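Birutė Vanags has been building model ferries at her workshop in Hollirstead for 12 years, and she still puts the kettle on before she'll talk about any of them. "You can't rush a hull," she says, pouring, "and you can't rush tea either, love."

Her latest, the Lumidik, has 523 tiny railings, every one bent by hand.

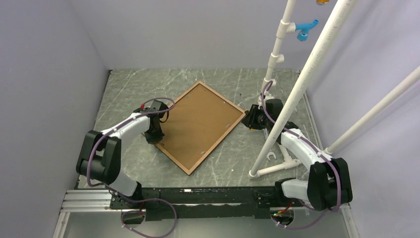
Which part takes the longest?

"The lifeboats, always the lifeboats! I made one set 4 times over before Normunds Kivi, who'd ordered it, was happy with the curve."

She learned from her aunt, who carved fishing boats in lime wood and sold them at the harbour each February (she kept the best ones back, mind you). 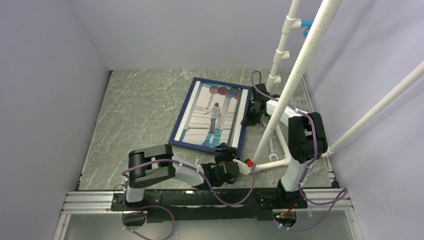 Ordering a model

Birutė takes commissions by letter or telephone, and likes to see the ship's plans first.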